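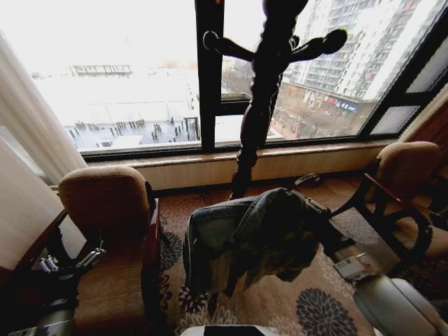
Coat rack, denim jacket and a snowy view across to the shops.

I bought my coat rack from a woman named Godelieve Verhoeven, who wanted 50 dollars for it and let me talk her down by 5 (I felt bad the whole way home). It's dark wood with one of those turned, knobby poles, and for the first month it lived in the hallway at Pevley, where it was buried. Scarves, tote bags, an umbrella with a bent rib, everything!

Then my friend Randa Mansour came over for coffee and asked why I was hiding the nicest piece I own. So we dragged it into the living room and stood it at the big window, between the two tan armchairs, and wow. The curved hooks look so good against all that light, especially on a gray snowy day when the rest of the city has gone flat and pale.

The catch is that now I have to be picky about what goes on it. My rule is one jacket per person and no bags. Denim is the hardest, by the way. A jean jacket hung by the collar slides off a curved hook the second you turn your back, so sew a little loop of cotton tape inside the neck. Mine took one evening and some swearing. Heavy coats get spread around the pole, never all on one side, or the thing starts to lean toward whoever's in the armchair.

Randa wants me to paint it. I'm still thinking about it, maybe in August when I can do it with the windows open.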